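**Subject: Re: [benchtop-arms] Pollgate two-arm kit: anyone past the demo stage?**

Tuesday, 9 January 2024

Replying on-list so it ends up in the archive. The original question:

> We have a quote from Bralametti for the Pollgate kit, two arms on a shared rail with the dish-handling package. The brochure says it is ready for cups and mugs out of the box. Is that fair? We would be using it in a small teaching kitchen and have no programmer on staff.
>
> Also, do we need the Hostelport subscription or can we skip it?

Short version: it moves cups. I would not call it ready for a kitchen, and I would not sign the quote as it stands.
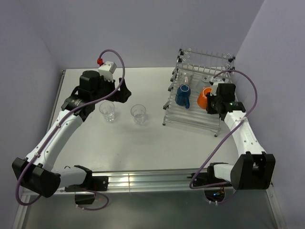
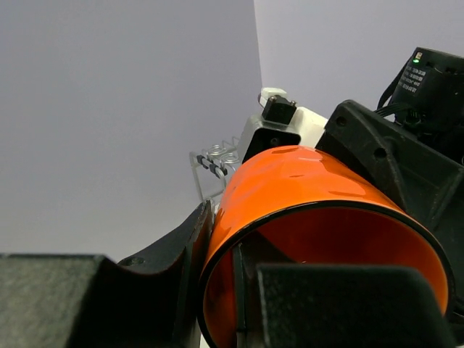
My trouble is with the words "dish handling" in the package name. I have read the Pollgate task list three times and what it covers is single pieces of drinkware going between a table and a rack. No plates, no bowls, no cutlery, nothing stacked. The light wall and bare white tabletop may look like a tidy lab to you, but a wire rack with a blue mug and an orange mug in it, and two clear cups off to the left, is a long way from a sink after a class of students. The grip is worth a look too. One finger goes inside the orange cup and the other stays outside, with the wall pinched between them. Fine for an open cup with room at the rim. Now think about two mugs jammed together, or a lid somebody left on, and ask Bralametti in writing what the arm is supposed to do then. I asked in April and got the brochure again.

On price — the base quote I was given left out the spare finger pads. Those are 40 dollars a set, and the maintenance sheet wants them changed every 900 cycles. Work out your own daily load before you decide that's small change. It wasn't for us.

Warranty is 12 months on the arms and 7 on the grippers. Read that again, because the sales call only mentioned the first number.

As for Hostelport, you can skip it on paper. The arms will run whatever tasks are already loaded. What you lose is the tool for adding a new cup shape, and without a programmer I don't see how you'd get by. So it's optional the way tires are optional. Ask for the second-year rate before you agree to the first.

I did look at Pacheco as well. Cheaper, slower, one arm, and the manual is better written than Pollgate's by a good margin. It has no dish package at all, but at least it doesn't claim to have one. If your real aim is showing students how an arm picks things up, I'd start there.

Things I would get from Bralametti before paying anything:

- a trial on your own cups, in your own room
- the full list of supported shapes, with sizes
- who pays return shipping on a gripper
- what still works if Hostelport lapses

If someone here has run the Pollgate kit through a full term I'd like to hear about it, good or bad. Please say how many cups it dropped. The brochure has a success rate in it and I can't find out what they counted as a success.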